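Felt Food FAQ: the questions I get asked most

Hi! I'm Nandini Varma, and I sew groceries out of felt at a desk in the corner of my bedroom in Cesside. Bottles, jars, cartons, the odd sardine tin. My inbox keeps filling up with the same handful of questions, so I've finally put the answers on one page. If yours isn't on it, the address is at the bottom and I do read everything (slowly, sorry).

Last updated Apr 21, 2019

How did you get started?

With a pickle. My niece had a play kitchen and only plastic food that squeaked, and I had a bag of green felt left over from a Christmas tree skirt. The pickle was lumpy and she loved it. Then she wanted a jar for the pickle, then a shelf for the jar to go on, and by the following July I was stitching labels at one in the morning and had completely forgotten it was supposed to be for her.

What kind of felt do you use?

A wool blend for most things. Pure wool is gorgeous but it eats my budget, and the cheap craft squares pill if you so much as look at them. I buy mine from a little shop called Stanell, where they'll cut you a half sheet if you ask nicely. For anything tall I like the thicker stuff, since thin felt shows every lump of stuffing.

Buy all the felt for one piece at the same time! I ran out of mustard yellow halfway through a bottle once and the new sheet was a whole shade greener. That bottle lives at the back of the shelf.

How do you get a bottle to stand up?

I cut a circle of stiff cardboard for the base, cover it in felt, and sew it on last. Before closing up I drop in a small pouch of dried beans or plastic pellets, then pack the stuffing on top of that. The neck needs much tinier bits of stuffing than you think, pushed down with a chopstick. If you shove in one big wad it'll bend over at the shoulder and no amount of squeezing will fix it.

Do you sew the label on first or embroider it first?

Embroider first, always. I stitch the whole label while it's flat, trim it, and only then sew it to the body. I've tried embroidering on a finished bottle exactly once and I stabbed my thumb so many times I had to stop for the evening.

Flat isn't the same as curved, though, and that's where people get caught out. Leave more room at the sides than you want to. 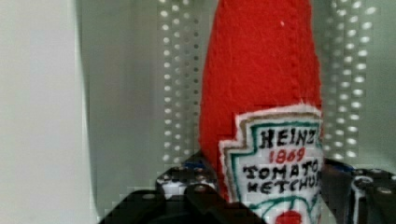

Lettering is the part I get the most email about, and I'm no calligrapher, so take heart. I write the words on paper, tape it to a bright window, and trace them onto the felt with a washable pen. For black letters I use thick thread and a plain backstitch, going over the thin spots a second time. On the ketchup, HEINZ and TOMATO KETCHUP are black and the 1869 between them is red and leans over more than the rest, and the end of KETCHUP heads off around the curve of the bottle. The letters aren't all the same shape either. I used to unpick things like that. Now I leave them alone, because a label with a bit of wobble looks like a person made it, and I like that about felt food.

How do you do the border around a label?

Outline stitches, one color at a time, working from the outside in. The ketchup label has tan and then a teal green inside it, following the little steps at the top corners. Corners like those are fiddly. I put a pin in each one and bring the needle up right at the pin, otherwise they go round and soft. Do the border before the words if you're the nervous type, then at least you know how much space you've got left. I do it the other way and regret it every time.

How long does one piece take?

It depends so much on the label. A plain tomato is one movie. My longest ever was a cracker box with a full panel of tiny print on the side, and that took 19 evenings (I kept a tally on the fridge, I was that fed up). A bottle with a proper embroidered label falls somewhere in between, and most of it is lettering. Sewing up the body is quick.

Can I see the seams?

Sure, if you look. I sew bodies with matching thread and put the seam to the side or the back, away from the label. On bright red it's hard to hide completely, and I don't lose sleep over it.

What about fluff?

Oh, the fluff. Felt grabs everything, and red and black are the worst. White fibers off the label felt end up on the body no matter what I do. A strip of tape wrapped around two fingers, sticky side out, picks off most of it. Please don't use one of those lint shavers, I put a hole in a soup can with mine.

Can I wash it?

Please don't put it in the machine. Dab at marks with a damp cloth and cool water and let it dry standing up. Anything with a cardboard base will go soggy if you soak it, and then it'll never stand straight again.

Is it safe for little kids?

My pieces are made for shelves and for bigger kids. Nothing I sew has been tested as a baby toy, and there are beans or pellets inside, so I say no for anyone under 3, and no for chewers of any age. That includes dogs. Jucélia Nogueira, my oldest friend and the owner of a beagle, is no longer allowed to borrow the sausages.

Do you sell them?

Nope! Grocery labels belong to the companies that own them, and I make mine for fun and for presents. I do sell blank bottle and jar patterns with no label at all, so you can design your own. They're 6 dollars each, sent as a file you print at home. Make up a brand! Somebody sent me a jar of "Grandma's Emergency Gravy" and it made my week.

Do you teach?

A couple of times a year, at the Afolabi craft room. Classes are small and we start with a jar, because jars are forgiving. Bring scissors that have never touched paper, plus your reading glasses if you wear them. Everything else is on the table when you get there.

What are you making next?

A bottle of mustard to go next to the ketchup, in the correct yellow this time. After that, maybe a milk carton. I've been putting off the folded top for ages and I've got three paper practice ones sitting on the windowsill looking smug.

I've got a question that isn't on the page!

Write to me at the Vurkby mailbox, using the contact form, and put FELT in the subject line so I can find you. Pictures of your own makes are very welcome, wonky ones especially.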